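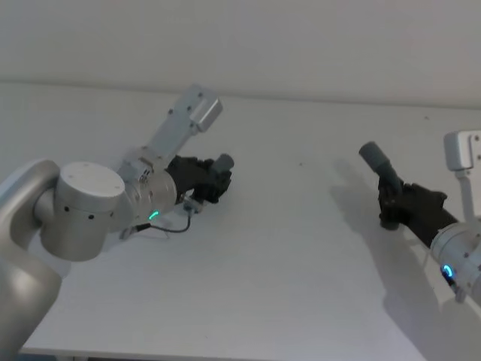
Progress report: hand comparison on the two-arm bench
Prepared by Nadiia Nazarenko for Manolis Liapis, Karamanlidis fund
Covers the period through the end of July

Summary

The bench is up, both arms run from one controller, and we have our first full set of handover trials. I'm really pleased with where we are! The plan gave us until the end of summer to get both multi-fingered hands working at the same time, and we have been running them side by side since the start of July. We finished 100 trials with the Korkura control software and 40 with the older Bindirden controller, which we kept as a baseline. One part of the work is behind (the camera comparison), and I explain that further down.

What we set out to do

The grant pays for a fair comparison of ways to control a pair of dexterous hands on small, smooth parts. We picked plain grey cylinders as the first test parts. They look easy, and they are hard on a hand: there is no edge to hook a finger on, and if the grip is a little off center the part rolls in the fingers as the arm moves. Each trial has the same steps. Both arms pick up a cylinder, lift it over the middle of the table, turn to face each other, hold still, and put the parts back down. In the longer version one hand then passes its part to the other.

We set the bench up on a plain white tabletop with nothing else on it. Stavros Rallis argued for this early on and he was right. With a light, even background the black fingers stand out well in the recordings, and when a part slips we can usually find the moment it started.

Setup

The two arms are mounted to face each other across the table. We can tell them apart by the status rings in the footage, green on the left arm and blue on the right, and everyone in the lab now just says "green" and "blue." I'll do the same in this report.

Getting both arms to share one clock took longer than anything else in the first stretch. Each came with its own timing, and early on blue would arrive at the hold position well ahead of green. Mehrangiz Shirazi rewrote the part of the controller that hands out motion commands, and the two now start and stop together closely enough that we have stopped thinking about it. That was a great day in the lab.

Cables were a smaller headache. The thin black cable at the base of the green hand needs enough slack for the wrist to turn, but with too much slack it catches when the hand comes down low. We tried 3 lengths before settling on one that hangs in a shallow loop. I have added a cable check to the start of every session.

Results so far

Korkura is the stronger of the two, especially during the hold. Of its 100 trials, 4 ended in a dropped part, and all of those came during the handover. With Bindirden the fingers close in a fixed order, so a cylinder that starts off crooked stays crooked. Korkura lets each finger settle on its own, and it is a pleasure to watch the hand feel its way to a good grip.

Where you grip matters more than we expected. A longer cylinder held near its lower end leaves plenty of room for the other hand to take it, but it also tips more easily when the arm slows down. A part with just its rounded end above the knuckles is very steady and gives the receiving hand almost nothing to grab. We are now looking for a grip height between the two, and Mehrangiz thinks the controller could choose it from the length of the part. I would love to have that working by the next report.

I want to be careful about one thing. Bindirden has had fewer trials, and it was tested first, when we were still learning the bench. We will bring it up to the same number before we put a final comparison in writing.

What is behind

The camera comparison has not started. The second camera from Usine came with a mounting plate that did not fit our stand, and the replacement is on order. All results above use the single head-height view, which is good for seeing the fingers and poor for judging how far apart the hands are. Natália Brandão has the test plan written, so we can begin as soon as the plate is in.

Next steps

Finish the Bindirden trials. Natália and Stavros will share these.
Run the handover at several grip heights and record where the slips begin.
Mount the second camera and repeat a set of Korkura trials with both views.
Add a part with a flat side, to see how much of our trouble comes from rolling.

Budget and requests

Spending is in line with the plan. We have one request: we would like to move the money set aside for a second stand into spare fingertips, which are wearing faster than the supplier's guidance led us to expect. The total stays the same. If that is fine with you, a short reply by email is enough for our records.

You are very welcome to come and see the bench running. Mornings are best, before 11, when both arms are usually in use.

Nadiia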